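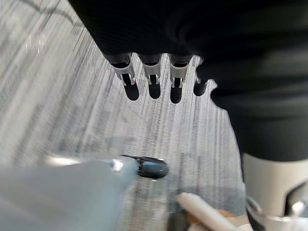 My job title has been "returns handler" for six years and as of February I do a fair bit less handling. I work at Pakia, on the returns side of the Tarnville building, which means that when you send back the lamp that didn't go with your curtains, it comes to people like me to decide whether it can be sold again. Or it did. Now a good share of it goes past the hands first. Everyone calls them the hands, even though there's a lot more to the machine than that, and I think it's the fingers that did it. They hang down in a row with their black tips, most of them pale silver at the joints, and on the one in the black sleeve you could almost believe somebody had turned up in a thick winter jumper and forgotten to push the cuffs up. My mum saw it on my phone and said it looked cold.

Anyway, a few people have asked me how it's going, mostly in the tone you'd use to ask after someone's divorce, so I thought I'd write it down.

The old way was 502 items a shift across our line. That was the target and it was printed on a sheet by the kettle, which I always thought was a bit mean. You opened, you looked, you turned it over, you put it in one of 4 bins and you reached for the next. By the end of the day my thumbs ached so much I couldn't do up my coat. I'm not saying that for sympathy, it was just part of it, like the dust.

The hands do the picking up and turning over now. I sit alongside with a screen and say what happens to the thing. If it's something they can't get hold of (anything floppy, basically, and they are hopeless with tights) I get up and do it myself. Huiling Xue, who has the station next to mine, reckons she gets up more in an hour now than she used to in a morning. Her step counter agrees with her! She's very smug about it.

So the thumbs are better. That's the good bit and I don't want to be sniffy about it.

What I miss is harder to explain. You used to know a thing was wrong by the weight of it. A kettle with water still sloshing in the bottom, a shoe box with one shoe in it. I'd know before I'd looked. Now I'm waiting for it to be held up and turned round for me, and I've had to learn to spot with my eyes what my hands used to tell me. I missed a cracked jug last week that I'd have felt straight away. It went out, it came back, and I got a polite little message.

And it's quieter. We used to chat all shift because your hands were busy and your head wasn't. It's the other way round now — you do need to concentrate, and by three o'clock I'm tired in a completely different place.

Money-wise, we got a one-off payment of £2,000 when we finished the training, which went straight on my car. The training was 10 days and most of it was fine, apart from the afternoon we all had to do a quiz. No one has been let go on our side. Two people moved over to the Rilomdale site because they wanted to, and the night shift is smaller than it was, as they stopped replacing people who left. I notice that last one. I don't know what I think about it yet.

My old supervisor went off to Çetinkaya, where it's still all done by hand, and she keeps sending me messages on a Friday saying they've got vacancies. I haven't said no. But then I did my coat up on the way out tonight, all the buttons, while I was reading her latest one.

Next post will be the allotment again, I promise. The broad beans are in.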